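Getting Ready for Evania: What to Do Before the Update Lands

Hello again, travelers, and welcome to another Wednesday letter from all of us working on Skestent!

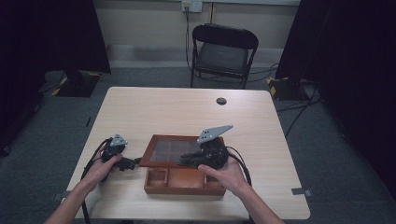 Will my current character carry over into Evania?

Your character comes along with everything it owns, including pets, mounts and that bank tab full of fish you keep meaning to cook.

The new region opens in December, and the door to it is in the harbor at Salazar, just past the rope market. You'll need to be level 10 to take the boat. If you're starting fresh, the harbor quests will get you most of the way there, and they're a lovely way to spend an evening (we rewrote a good many of the conversations this fall, so even old hands may want to wander through again).

Now, about Cendness. It's the new crafting resource, and we've had a lot of letters about it — thank you for every one of them, even the grumpy ones! Your first house upgrade will cost 2000 Cendness and the second will cost 3000, and you can earn it from fishing, foraging or the weekly hunts, whichever you like best. Hunts now take up to five players, and the rewards are the same whether you bring a full party or go alone with your dog.

A few of you asked if old recipes will still work. They will, though the bread recipes have moved to the baker's page in your journal, so please look there before writing to tell us they're gone. We did the same thing ourselves during testing and spent half a morning hunting for rye.

One more small thing — storage chests placed outdoors will be moved to your bank when the update goes live, so do label them first if you're particular about where things end up. The full patch notes will be posted on the morning of the launch.

We use cookies to remember your settings. Accept | Manage preferences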